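Week 4: Weighing a liquid into a cup

Read before the practical part. Bring the notebook and a pencil, pens do not write well on damp paper.

4.1 What we want to learn

Last week we measured by volume, with spoons and a jug, and the results at the different tables did not agree. This week we use weight. The task is simple to say: put a given weight of liquid from a squeeze bottle into a plastic cup, write the number, and do it again until your numbers are close to each other. Most students find the first part easy and the second part hard.

The recipe for the Giltano dressing is written in grams, so after this week we will not use the spoon table from Week 2 any more. Please keep it anyway, it is needed for the written test.

4.2 Gross, tare, net

Three words which you must not mix:

Gross weight is the cup together with what is in it.
Tare is the weight of the cup alone.
Net weight is the liquid alone. Net = gross minus tare.

You may find the net weight in two ways. In the first way you weigh the empty cup, write the tare, fill, read the gross weight and subtract on paper. In the second way the scale subtracts for you: you put the empty cup on the platform, press the tare button, and the display goes to zero. On many kitchen scales the same button is used for zero and for tare. The letters on the buttons differ from one maker to another, so try them before you pour.
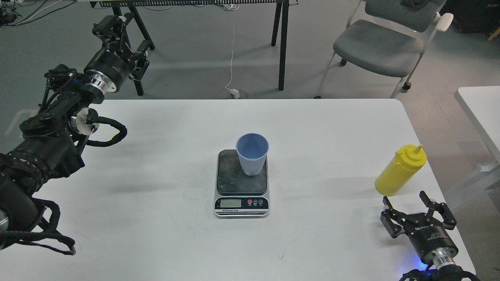 Malcolm Ellwood asked in the Saturday group why we do not tare one cup in the morning and then trust the number for all cups of the same kind. It would save time, he said, and the cups come out of one packet. We tried it. Our cups should be 17 grams each, but the scale shows only whole grams, and a cup which was rinsed and not dried well can easily be heavier. For a large portion this is no problem. For a small portion of a strong ingredient it is a real error, so in this course every cup gets its own tare.

4.3 Before you start

Wipe the table and the platform. Place the scale on a flat part of the table, with the display toward you, and let nothing touch it from the side. Turn it on while the platform is empty. If you turn it on with the cup already there, many scales take the cup as part of their zero, and later when you lift the cup you will see a negative number.

Wait until the display is quiet. If it does not show zero, press the zero button once and wait again. 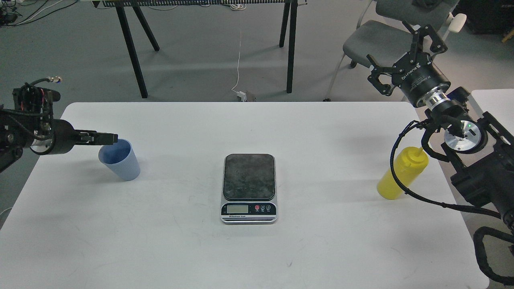 Fig. 2. Scale with nothing on the platform, cup at the left, squeeze bottle at the right.

The scales of the Dritard set are to be loaded up to 3,100 grams, no more. Do not lean on the platform and do not store anything on it. Students who share a scale should agree who reads and who pours - changing in the middle of a portion gives bad notes.

4.4 Pouring

1. Set the empty cup on the platform. It must stand fully on it and not touch the casing.
2. Press tare. Write "0" in the first column.
3. Hold the bottle over the cup with the nozzle inside the opening, but do not rest it on the rim. If the bottle touches the cup, you are weighing your hand also.
4. Squeeze slowly. Stop a little before the target and wait for the number to follow.
5. Add the last part in drops.
6. Take the bottle away, then read. Write the number which you see, not the number which you wanted. 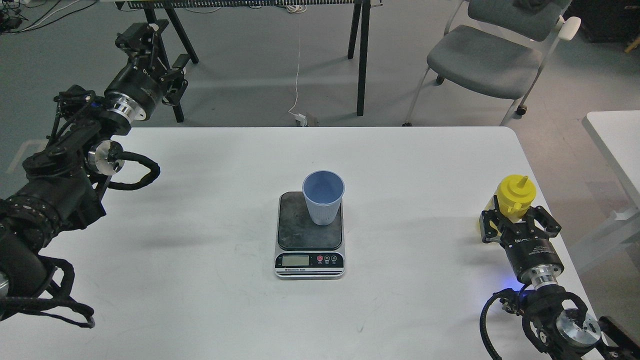 Fig. 3. Cup on the platform, bottle held with the spout up.

Turn the bottle upright between portions, otherwise it drips. A thick liquid keeps coming for a moment after you stop squeezing. With the Aoki syrup you should stop earlier than with water, how much earlier you will find by practice.

4.5 If you went over the target

Do not pour back into the bottle. Write the real weight and correct the other ingredients in proportion. Example: the recipe asks 600 grams of base and 40 grams of syrup. You poured 42. Then the base becomes 600 x 42 / 40 = 630 grams.

4.6 To hand in

Five portions of water and five of syrup, target 40 grams each, with tare, gross and net in separate columns. Under the table write the largest and the smallest net weight and the difference between them. Add two or three sentences about where you think the difference comes from.

Grokora Kitchen Courses | Questions to the course office | Back to top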